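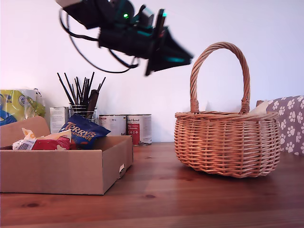

The arm swings across the table between the grocery box and the basket during the open day at Nunlow.

The sign on the door at Nunlow said doors at ten, and by a quarter past there was already a line for the grocery table. I'd come for the whole tour, the welding bay and the big palletizing cell and all of it, and I ended up spending most of my morning in front of a cardboard box full of snacks.

The open day happens every July. Visitors get a paper map with 16 stops on it, and you're free to wander. Stop four is where Marwa El Ouafi and Imelda Yap show what they have been working on since the winter: an arm that takes shopping out of a box and puts it in a basket. That's the whole job. It sounds like nothing until you stand there and think about what is in the box.

"People bring us boxes of identical blocks and say, try these," El Ouafi told me. "I'd much rather have the shopping."

I can see why. A can is a can, and it stays the same shape however you hold it. A bag gives when you touch it. A wrapper that looks like a solid corner is mostly air. And the things are leaning on each other, so taking one changes where the next one is. The team calls the project Barrios, after the street where Yap grew up above her aunt's corner store, and she still talks about packing bags there with real affection (heavy things first, bread last, never argue with a customer about eggs). 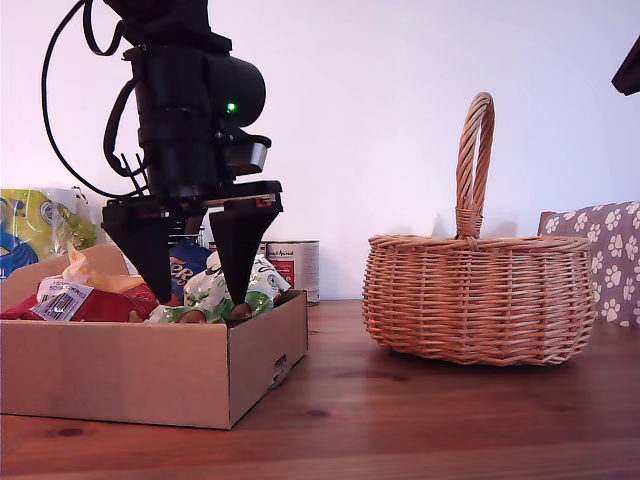 Down among the packages, with one fingertip against a white and green bag.

What surprised me was how much I enjoyed watching the slow parts. The fingers are simple, just two tapered wedges, and when they go down into the groceries you find yourself leaning in. A boy next to me was whispering "left, left, left" the whole time. His grandmother was rooting for the Terry's Chocolate Orange.

Yap keeps a log of every try, and she let me scroll through it on her laptop. There were 2,129 entries when I looked, each with a short note. Plenty of them say "slipped." One says only "no." In the latest full round of tests the arm got 91 percent of the items across, and she was quick to tell me that soft bags make up nearly all of the rest.

Niamh Rafferty, who runs the open day, had planned 20 minutes per group at each stop and gave up on that at the grocery table before lunch. People wanted to see one more. They also asked very good questions. Could it tell if something was crushed? Not yet. Does it know what it is holding? It knows the shape better than the name. Would it do the stairs? A lot of laughing at that one, but the woman who asked lives on the third floor and meant it.

I did get to the other stops in the end. The palletizing cell is loud and very fast, and Iman Slaoui gives a terrific talk on it – go early, the benches fill up. The Calau team had their sorting line running in the back hall. Then I went back to stop four and got in line again, behind the same boy.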